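Sixty Bags

1. Morning

Ada Mazza had six weeks of work at Evau, and for the first two she did nothing but open bags.

The job was simple to explain. She held a gripper in each hand, squeezed the triggers, and did with the jaws what she would have done with her fingers. Later a robot would learn from what she had done. Rebecca Pellegrini, who ran the floor, wanted sixty good ones a day.

"You're going too fast," Rebecca said on the first morning. "Do it like you're showing your grandmother."

"My grandmother knows how to open a bag."

"Then like you're showing mine."

Ada slowed down. She found the rim with the left jaws, then with the right, and pulled. The cloth slipped. She let go, laid her wrists on the edge of the table and started over.

By noon her thumbs hurt. The man at the next station, Brabec, folded towels all day and wore a bicycle glove on each hand. He gave her a spare pair from his drawer and went back to his towels.

2. Afternoon

After lunch she stopped thinking about the robot. She thought about the store in Fullard where she had bagged groceries at sixteen, and how the manager had shown her one time, with no words at all, and walked off. She had copied him for two years. She still shook a bag open the way he did – a small snap to the left before the pull.

She wondered if the snap was in the recordings now.

"Is that wrong?" she asked. "The thing I do with my left hand?"

Rebecca watched her do it again. "Do you always do it?"

"I think so."

"Then keep it. Just don't start and stop."

Ada took hold of both corners and drew them apart until the mouth of the tote was wide, and she kept it there while Rebecca bent down to look.

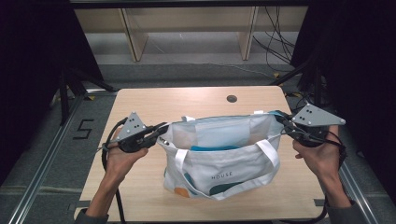

3. Evening

The bus to Vostis was late. Ada stood under the shelter with her groceries at her feet and her hands in her coat pockets. It was February and already dark.

At home she put the milk away and flattened the bag on the counter. Then she picked it up again, by the corners, and opened it slowly. She did it with the snap and without. Without took longer, and she had to look at her hands.

She hung the bag on the door and ran warm water over her thumbs.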